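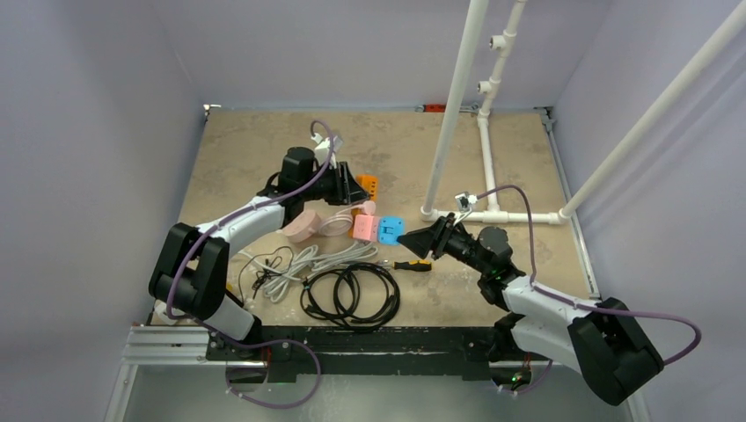

How to Sort, Coil and Store Household Cables

Most homes and small offices hold more cables than they use. This guide sets out a method for going through them, coiling them without damage, and storing them so that the right one can be found later. It was prepared for tenants and staff of the Irnmont Resource Center and may be followed in any building. Allow one evening for a single drawer or box, and longer for a full closet.

Before you begin

Unplug each cable at both ends before moving it. Pull on the plug, never on the cord. If a plug is warm to the touch, leave the cable out until it has cooled. Do not begin with equipment that must stay on, such as a medical device, an alarm panel or the router serving other rooms.

You will need:

- a clear table with good light
- reusable hook-and-loop ties
- paper labels and a permanent marker
- a dry cloth
- one box for cables to keep and one for cables to recycle

Step 1. Gather everything in one place

Bring cables from every drawer, bag and shelf to the same table. Sorting one room at a time leads to duplicates being kept. Chargers that are used every day may stay where they are, but write them on your list.

Step 2. Inspect each cable

Run the cloth along the full length of the cord and look for cracks, flat spots, bare wire or scorch marks. Check that the plug is firm and that no pin is bent. A power cord with any of these faults should be taken out of use at once. Electrical tape is not an acceptable repair for a cord that carries household current.

Step 3. Group by purpose

Place power cords together, then data cables, then audio and video cables. Adapters form a group of their own. If you cannot say what a cable is for, set it aside with a label reading "Unknown" and the month, for example "Unknown, October." Cables in this group that have not been claimed after 99 days may be recycled.

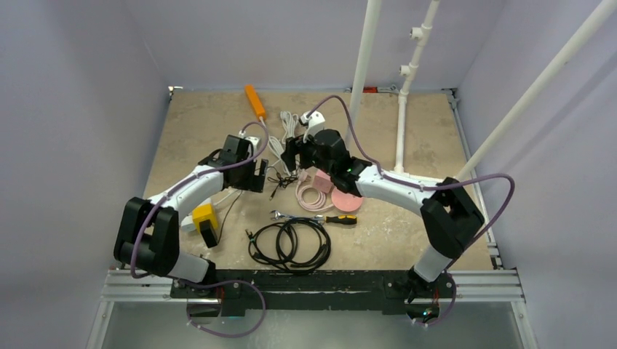

Step 4. Coil without twisting

Hold one end in your left hand with the plug pointing toward you. With your right hand, bring up a length of cord and lay it into the left hand as a loop. Make the next loop by turning your wrist the opposite way, so that the cord passes under itself. Continue to alternate. A cable coiled in this manner will lie flat and will open without knots.

Loops should be wide enough that the cord is never forced into a sharp bend. Do not wrap a cable around your elbow or tightly around its own charger. Both habits strain the wires where they meet the plug.

Step 5. Fasten and label

Close the coil with one tie, snug but not tight. Wire twists and rubber bands are not recommended, as the first may cut into the jacket and the second will dry out and stick. Fold a label around the cord near the plug and write the name of the device and the length. Use the same wording each time.

Step 6. Store

Keep coils in a dry place away from heaters and direct sun. A shallow drawer is preferable to a deep box. Where a box must be used, stand the coils on edge so that all labels can be read from the top. The Oltora divided tray, which has 15 sections, is the one used in our supply room.

Disposal

Cables should not be placed in household trash or curbside bins. Residents may bring them to the Sokik Street drop-off counter during regular hours. Last year the counter accepted 2,784 cables and adapters. Remove any batteries first and hand them in separately.

Questions about this guide may be sent to Georges Qaisi, Building Services.

Comments (3)

M. Kwok
The under-and-over loop took me a few tries but my 43-foot extension cord finally hangs straight. Thank you.

tenant_4b
Does the counter take old phone chargers with the cord built in?

Georges Qaisi
Yes, those are accepted with the other adapters.

Related guides

Choosing a Surge Protector
Safe Use of Extension Cords
Battery Storage and Recycling
Labeling a Shared Supply Closet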